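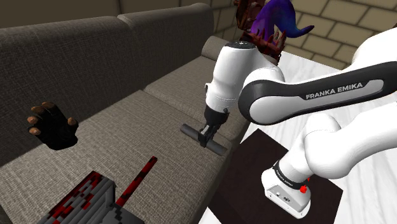
Chapter 4
Buying a Simulated Work Cell

Print this page | E-mail this page

May
By Ludivine Caron and Wouter Segers

A training department that wants to teach people how a robot arm behaves has two ways to go about it. It can buy an arm, bolt it down, fence it off and book time on it. Or it can buy a package in which the arm, the room and everything the arm handles exist only on a screen. The second kind of package is the subject of this chapter. We use one product throughout, the Drulance kit from Trisum, and we treat it as a buyer would: what is in the box, what has to be paid for later, and where it falls short of the real thing.

Drulance is sold in a basic and a full edition. The basic edition has one arm model, a two-fingered gripper and 15 rooms. The full edition adds 36 objects for handling and a scene editor, in which the customer can place furniture, change the walls and floor, and bring in models made elsewhere. Both editions come with a year of updates. After that the software goes on working, but new rooms and objects stop arriving unless the customer renews.

4.1 What the reader should know first

The chapter assumes that you have read Chapter 2 on joints and reach, and that you know what is meant by the base, the links, the wrist and the gripper. You do not need to be able to program. Where a setting has to be changed, we give its name as it appears in the Drulance menus.

You should also have a computer that can run the kit at a steady rate. Trisum states a minimum on its order form. We found that minimum enough for a plain room with a table in it, and too little for a furnished room with shadows switched on. A buyer who plans to use soft-looking furniture, rough cloth textures or shiny arm casings should budget for a better machine. Turning the shadows off helps a good deal, but it also takes away one of the cues that learners use to judge how high the gripper is above a surface.

4.2 The case used in this chapter

Our case is the training centre at Jultport, which bought the full edition for its evening course. The centre had 70 learners on its books and one real arm, so most of them spent more time waiting than working. The course leader asked for something that would let them practise approach and grasp before their turn came.

The first exercise the centre wrote was a simple one. A plain bar has to be gripped near its middle, lifted clear of a seat and held level. A bar was chosen over a ball or a block for a practical reason: if it is gripped too far to one side it tilts, and the learner can see the mistake straight away. A sofa seat makes the task harder than a bench would. The back and the arm of the sofa limit the directions from which the gripper can come in, and the forearm link has to be kept clear of them while the wrist goes down.

Each attempt was limited to 15 minutes. Learners could save a position and return to it, and this turned out to be the feature they used most. The centre later asked Trisum whether saved positions could be shared between machines. At the time of writing they could not, and files had to be copied by hand.

4.3 A second supplier

To avoid judging one product only against its own brochure, the centre also borrowed a trial copy of a rival package from Lacroix. It was cheaper and started up faster. Its editor was weaker, and objects brought in from outside often arrived at the wrong size. On the other hand, its handling of contact was better -- a gripped object slipped when it ought to slip, while in Drulance it sometimes stayed put as if glued. We come back to this in section 4.6, as it matters a great deal to anyone who wants to move from the screen to a real arm.

4.4 Reading an offer

Before you go on, find the offer sheet at the back of the book. Read it once without making notes. Then mark each item as included, extra or not stated. Pay attention to the lines on support: Trisum answers questions by e-mail only, and its offer does not give a time for the reply. The Jultport centre missed this line and had to ask for a telephone contact after it had paid.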